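**To:** the Nullitlow stationery list
**From:** Abla Moussa
**Date:** 6/23/19
**Subject:** Re: Refills, and whether it's worth the bother

Hello everyone,

I've been meaning to answer this for days and kept getting pulled away by the garden (beans, mostly), so forgive me if the conversation has already wandered off to fountain pens again, as it tends to! I'm quoting the part I wanted to reply to, and I've left out the bit about the shipping, which I think got sorted out.

> I have a coffee can full of click pens that my husband wants me to throw out, and I can't bring myself to do it because the barrels are all perfectly good. I bought a pack of refills from Zerouali and the first one rattled around and wouldn't stay out when I clicked it. The second pen I tried, I lost the spring. Is there a trick to this, or do I just have the wrong ones? And does anybody bother, or am I being silly over a dollar pen?
>
> Also, some of the old ones have plenty of ink showing in the tube and still won't write. What's that about?

You're not being silly at all. I have a pen from the credit union in Trorkville that I've been refilling for 9 years, and I'd be sadder to lose it than a good many more expensive things I own. It's an ugly mustard yellow and it fits my hand exactly. So please tell your husband from me that the coffee can stays.

Now, the rattling. My guess is that you have the right thickness and the wrong length. People get caught by this all the time, and I did too back in January when I ordered a whole box of Storulau refills on the strength of the picture on the label. They looked just like what I needed. They were a hair too short, and a hair is all it takes! The point peeks out, you press down to sign something, and it slides right back up inside. What I do now is take the old refill out of the pen first and lay it down next to the new one, with the tips lined up against a ruler or the edge of a book. If the back ends don't match, I put the new one away for another pen. Look at the metal end too, while you're at it. Some have a little shoulder where the tip meets the tube, and the spring sits on that. If your old one has the shoulder and the new one doesn't, the spring will just slide down past where it ought to stop, and you'll get all kinds of strange behavior from the clicker.

As for doing the swap itself, I've gotten fussy about where I sit. I used to do it in the armchair with the TV on, and there must be a small fortune in springs down the side of that cushion. A bare table is what you want, with nothing on it for a part to roll behind, and a pale one if you have it, so the little dark bits show up. 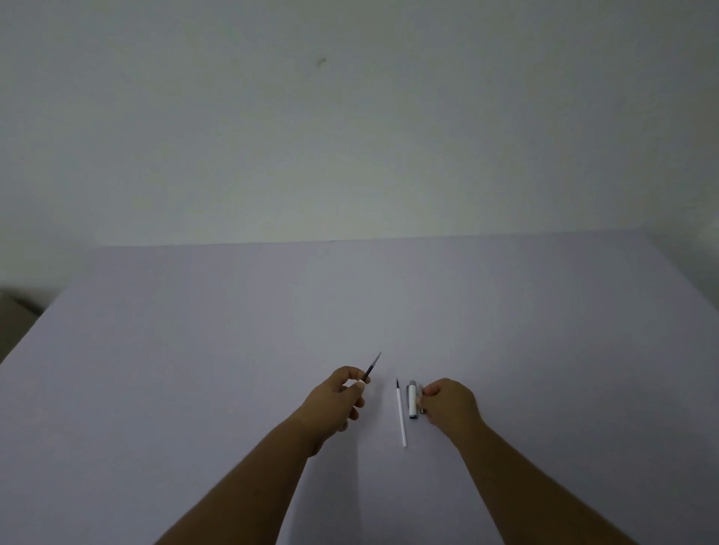
Then you go slowly. Hold the pen with the point up and unscrew the front part while it's still standing straight, so the spring has no reason to go anywhere. Lift the front away and you'll usually find the spring either sitting around the refill or stuck up inside the part you just took off. (Do check in there before you get down on your hands and knees. I once searched a rug for 33 minutes, by the kitchen clock, and it was in the cone the entire time.) Slip the spring off the old refill and put it straight onto the new one. I don't set the spring down in between if I can help it. Drop the new one in, screw the front back on, click it a few times, and scribble on an envelope.

One more thing about springs: a lot of them are wound a bit tighter at one end. I put mine back the same way round they came off, which is easy if you never let go of them, and a puzzle if you do.

About the pens with ink in them that won't write, I've had mixed luck. Sometimes the tip has just gone dry from sitting. I scribble in circles on something a little soft, like the back of a notepad, and give it a fair chance. If that doesn't do it I stand the refill tip down in a cup overnight and try again at breakfast. Some people swear by warm water on the tip, and I've tried it, and I'd say it has worked for me less than half the time. If you can see a gap in the ink partway up, with air in it, I wouldn't spend your evening on that one. I know there are folks here who spin them on a string, and I would love to hear from them, preferably with a report on the state of their ceiling.

If you do order again, the Nullitlow people sell a mixed bag with several of the common lengths in it, 46 to a bag last time I bought one. You'll end up with a few that don't fit anything you own, but I trade mine with my sister-in-law, who seems to have only the pens I don't. I keep the leftovers in an old eyeglass case with a slip of paper around each kind saying which pen it suits. My handwriting on those slips is terrible, so I'm not sure how much help they are.

Oh, and the spring you lost! Don't buy one. Go through your coffee can and find the pen with the cracked barrel or the missing clip (there's always at least one) and take the spring out of that. They're not all the same, but in my experience they're close enough that the second or third one you try will do.

Let us know how you get along, and if you want to read me the numbers off the side of your old refill I'll happily go rummage in the eyeglass case and see if I have its twin. I can pop a couple in an envelope to you.

Warmly,
Abla

P.S. Whoever asked about the green ink, I haven't forgotten you. I need to find the receipt.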